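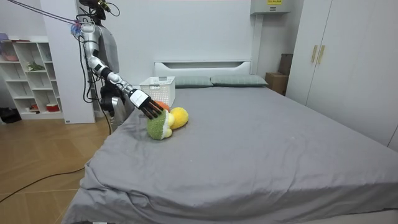
About Marer

Marer is an equipment planning office. We help laboratories, training colleges and care providers decide what robotic equipment to buy, in what order, and what it will cost to keep running once it has arrived. We do not sell hardware and we take no commission from those who do. Clients pay a fixed fee per plan.

The office was set up by Dinesh Ahuja and Rekha Negi, who had both spent years on the purchasing side of university departments. Most of the budgets they were asked to sign covered the arm and left out the rest: end effectors, cabling, spare joints, floor space, furniture, operator hours. Our first planning sheet was written to catch those lines. It is still in use, now in its 14th revision.

What we plan for

The bulk of our current work concerns household manipulation: two-armed machines with multi-fingered hands, working in furnished rooms with beds, shelving, wardrobes and ordinary soft goods. These rooms are harder to budget than an industrial cell. A bed takes up floor that a bench would not, and it limits where the base can stand. Cable runs have to be drawn before the furniture is ordered. Soft items such as plush toys and bedding are cheap to buy but are replaced often, so we enter them as consumables with a yearly allowance.

Hands get their own section in every plan. A multi-fingered hand is usually the first part to need service, and lead times vary widely between suppliers. We ask for a written repair turnaround before a quotation is accepted, and we price a spare for any site that runs more than four days a week.

How a plan is made

A plan begins with a site visit. Bastien Tanguy measures the rooms, checks the electrical supply and door widths, and records what furniture will stay. Urmila Dixit then builds the cost schedule — purchase, installation, training, service and disposal — over the period the client chooses. Bhupendra Nishad reviews supplier quotations against the schedule and lists whatever has been left out.

The finished document gives a recommended order of purchase, a cost for each stage and a reserve figure. Clients may put it out to tender as it stands. We will attend the tender meeting if asked, at no further charge.

To date we have completed 142 plans. The smallest covered a single gripper and its mounting plate. The largest, for the Purnham site, covered some 1,000 line items across two buildings and was delivered in three parts.

Offices and contact

Our main office is in Fivport. Site visits in the Mirani area are booked in blocks, and the next block is in February. Requests should state the number of rooms, the intended tasks, any equipment already owned and the date by which funds must be committed. If the funding body requires its own form, please send a blank copy with the request.

Fee schedule last revised 2023-12-07.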